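When the Ears Ring: Living With Tinnitus

Tinnitus is the perception of sound when no outside source is producing it. People describe it as ringing, hissing, buzzing or a low hum, and it may be heard in one ear, in both, or somewhere inside the head. For most people it is mild and comes and goes. For others it is constant, and it can interfere with sleep, work and conversation.

The condition is a symptom and may have many causes. Hearing loss related to age or noise is the most common. Earwax pressed against the eardrum, middle ear infections, jaw problems and certain medicines can also bring it on. A pulsing sound that keeps time with the heartbeat should always be reported to a doctor, as it sometimes points to a problem with the blood vessels.

At the Lokton Hearing Center in Prusstead, 339 adults were referred for tinnitus last year. A first visit begins with a health history and an examination of the ears, followed by a hearing test in a quiet booth. Patients are asked when the sound started, whether it changes during the day, and how much it bothers them. The last question often shapes the treatment plan more than the loudness of the sound itself.

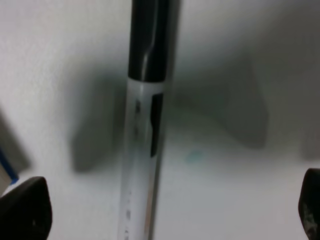

Many patients arrive expecting to be told that nothing can be done. There is no pill that reliably removes tinnitus, but a good deal can be done to reduce its effect. When hearing loss is present, a hearing aid often makes the ringing less noticeable by bringing back everyday sounds. Soft background noise at night — a fan, steady rain, quiet music — may help with sleep. Cognitive behavioral therapy has good support in research and teaches people to respond to the sound with less distress.

The center's sister clinic in Pakthorpe offers the Azimi Program, a group course that meets on Tuesday evenings for 16 weeks. Each group is limited to 23 participants. Sessions cover relaxation, sleep habits and the ways in which worry draws attention back to the sound. Family members may attend the opening session.

Protecting the hearing that remains is also part of care. Earplugs or earmuffs are advised for power tools, concerts and shooting ranges. Wearing them all day in ordinary surroundings is discouraged, as silence tends to make tinnitus stand out.

Sudden hearing loss, severe dizziness, weakness of the face, or tinnitus that follows a head injury calls for urgent medical attention. Anyone whose tinnitus is accompanied by deep sadness or thoughts of self-harm should seek help the same day.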